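Rebuilding the Dell tower, part 2: socket, memory and what stays in the case

I left the last post with the side panel off and the drive cables unplugged and then plugged back in, which achieved nothing except confirming that they fit. This part covers the middle of the board. If you only want the order of work, skip to the list near the end.

The machine is a black Dell desktop tower that came as part of a job lot from Grirer. I paid 50 pounds for the lot, and the tower was the only thing in it worth keeping. It is going to be the file store, under the name Gunden, and will take over from Botlow, which has been up for 1266 days and has a fan bearing I can hear from the stairs.

I work with the case on its side. The board is then horizontal, the processor can't slide out of the socket when the lever is up, and a dropped screw stays more or less where it lands. A slotted aluminium top is not ideal for small screws, as they find the grooves. I keep mine in a tray.

The layout is the usual one for Dell towers of this kind. The power supply, the drive bay and the black plastic cover between them take up one side of the case, and the board has the rest. The expansion slots are held with blue clips, so cards come out without a screwdriver. The drive is on blue plastic rails and is equally quick. I have no complaints about any of that.

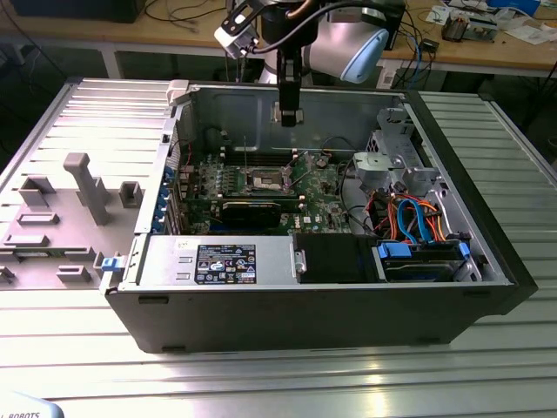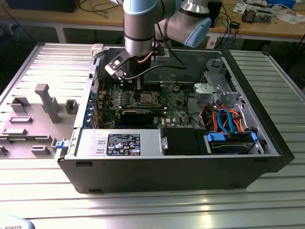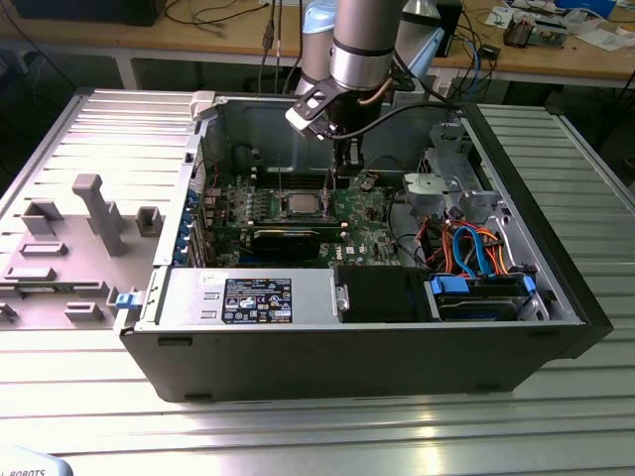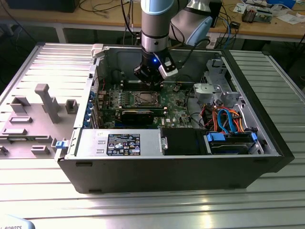 The open tower on its side, with the board and processor socket exposed.

Cooler first. Mine had four captive screws, which I slackened in a cross pattern, half a turn each, until the springs let go. The old paste had gone hard. I twisted the cooler slightly before lifting, as pulling straight up on dry paste can take the processor with it on some sockets. Two passes with isopropyl alcohol and a lint-free cloth were enough to clean the metal.

Do not touch the pins or the contacts in the socket. If the processor has to come out, press the lever down and outwards, let it rise, and lift the frame by its tab. Nothing here should need force until the lever goes back down, when a fair amount is normal.

Memory next. I wanted to know whether the slots were picky about order, and they are. With a single module in the wrong slot the machine beeped and stopped. Moved to the first slot, it started normally. The manual says as much on page 19, which I read afterwards.

The graphics card is staying for now. A file store has no use for one, but I want a picture on the monitor during setup. It will come out later, and the power draw at idle should fall a little. I measured 40 watts at the wall with it fitted, using the Kuusisto plug meter.

Order of work, for anyone doing the same:

Mains lead out, hold the power button for a few seconds.
Side panel off, case on its side.
Cooler off, paste cleaned.
Processor checked, frame and lever closed.
Memory in, first slot first.
New paste, cooler on, screws tightened in a cross.
Fan lead back on its header before the panel goes on.

I forgot the last of these and got a fan error at the first start. Part 3 will cover the drives, including whether a second one will go in without an adapter.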